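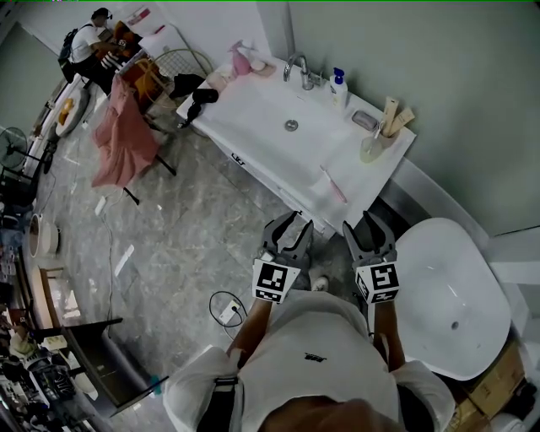

Bathroom Vanity: Clearing and Cleaning the Counter

Home > Bathroom > Surfaces

Unplug the hair dryer before any water is run. Coil the cord loosely and store it in a drawer or on a hook, away from the basin.

Move bottles, cups and soap dishes to a dry towel. Wipe the counter from the back edge forward with a damp microfiber cloth and a drop of dish soap. Abrasive powder dulls a glossy finish -- the same applies to a freestanding tub.

Bar soap: rinse the dish weekly and drain it fully.

Toothbrushes: store upright, heads up, in a cup that is washed every 8 days or sooner.

Chrome faucet: for scale, wrap the spout in a cloth dampened with diluted white vinegar. Leave 30 minutes, rinse, dry.

Drain: lift out hair before flushing with warm water.

Text: Marianna Walczak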